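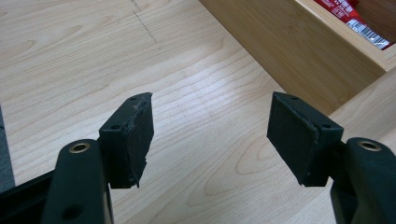
A respondent in the Brorkbridge group objected that a table is never cleared, only rearranged, and that asking for a cleared table at the end of a meal would measure manners more than habit. We took the objection seriously when revising the coding scheme. In the final version, the tabletop is treated as a work surface, and an item counts as removed only once it has left the table entirely.

Figure 3. Tabletop in light-colored wood.

4.2 Surface and clearing order

Light wood (Figure 3) was the most common table surface in the sample. Of the 89 households that returned a complete diary, 20 reported wiping the table before all dishes had been carried away – a sequence the earlier Calloway protocol had no code for. We added one. Another 12 households left at least one item in place overnight, most often a salt cellar or a fruit bowl, and these were coded as resident items. Resident items were excluded from the clearing times.

Diaries filled in on a Thursday were kept in the analysis, although in Makance that evening is a late one and meals there were shorter. Table size had no clear effect on clearing order.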